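# Running a rainy-day games afternoon - notes for the Pirnby talk

Friday, September 27, 2024. Library meeting room, chairs in a horseshoe if they'll let me move them.
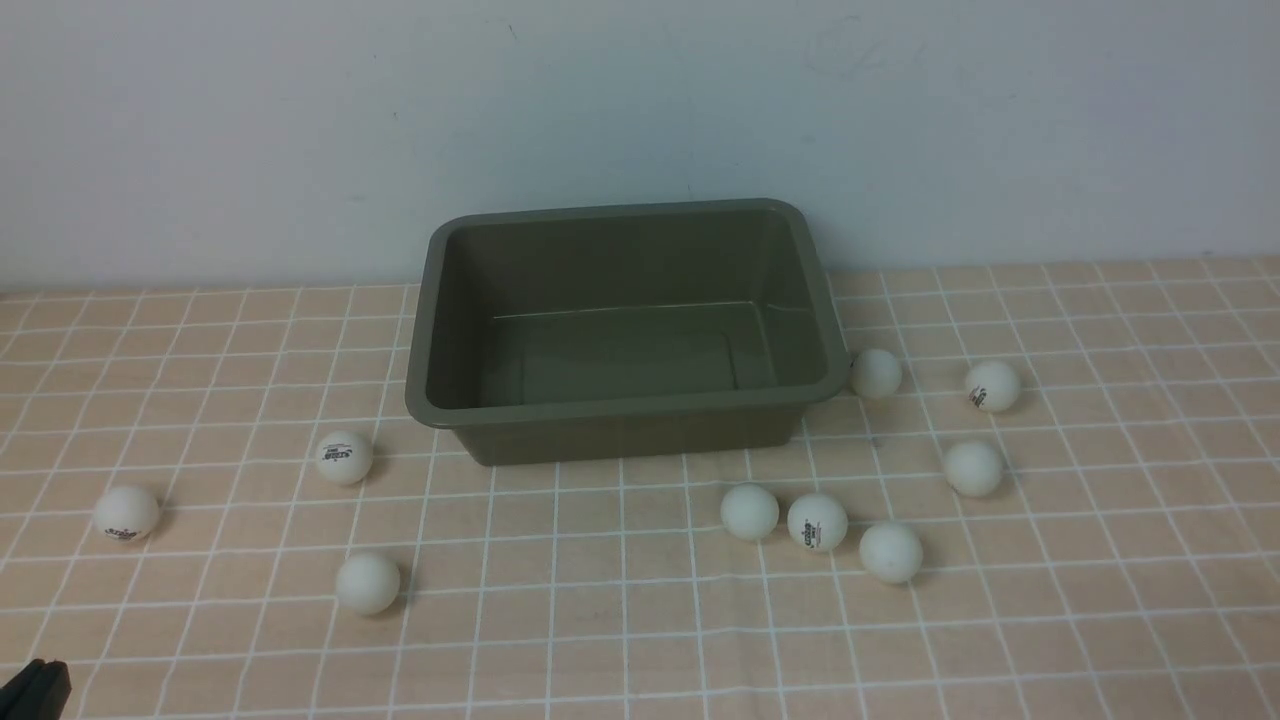

*Olive bin, white ping-pong balls, tablecloth with a grid on it.*

**Opening (slow down, let people sit)**

Thank everybody for coming out. Say how nice it is to see so many of the same faces from the August picnic, and that I promise there will be no three-legged race tonight.

Then the main thought: most of us plan games as if the weather will be kind to us, and then it pours, and we're standing in a hall with forty restless children and a box of crayons. I've been in that hall. I'd like to talk about what I wish I'd had in the trunk of my car that day.

**The Tesia Hall story**

- Family day, outdoor program, all of it on grass. Rain started before lunch.
- We moved 200 people indoors. I had one whistle and a jump rope.
- What saved us was a grandmother who started a clapping game in the corner, and within a few minutes half the room had drifted over to her.
- Pause here. People usually want to tell me their own version of this, and it's worth letting one or two of them do it.

**What a good indoor game needs**

You should be able to explain it in one breath. If I have to say "and then, if the other team has the scarf," I've lost the five-year-olds and most of the dads.

It should be quick to lose at. Children will forgive a game they lose in a minute and get to play again - they won't forgive sitting against a wall for a quarter of an hour because they were out first.

Tossing games do well on both counts, and so do guessing games. Musical chairs does badly on the second and I know that's an unpopular opinion in this town! (Wait for the groans.)

**Money**

Our whole kit cost us 575 dollars, spread over two years, and a good part of that was the folding tables. The Kivi Street school built theirs almost entirely from donations, so please don't let the number scare you. Ask around before you buy anything. People have closets full of beanbags and would love you to take them away.

**Running the room**

- 7 stations is as many as I can keep an eye on. With a smaller crowd I set up four and feel much calmer.
- Change over every 17 minutes. I know it's an odd number. Fifteen felt rushed and twenty had kids wandering off to the snack table, so we split it and it stuck.
- Put the loud game farthest from the babies.
- One grown-up per station who stays put. Floaters float away to the coffee.

**A word on prizes**

I used to spend hours on these. Now everyone gets a sticker on the way out, and the teenagers who help get pizza. At the Semero camp they let the winner pick the next song, and I've stolen that happily.

**If time is short:** skip prizes, go straight to questions.

**Questions I'll probably get**

Older kids - give them the scoreboard and the microphone. Allergies - keep food out of the games altogether. Insurance - ask your hall, every one of them is different, and get the answer in writing.

Sign-up sheet for borrowing the kit is by the door. Remind them to write their phone numbers clearly, please, I could read only half of them last time.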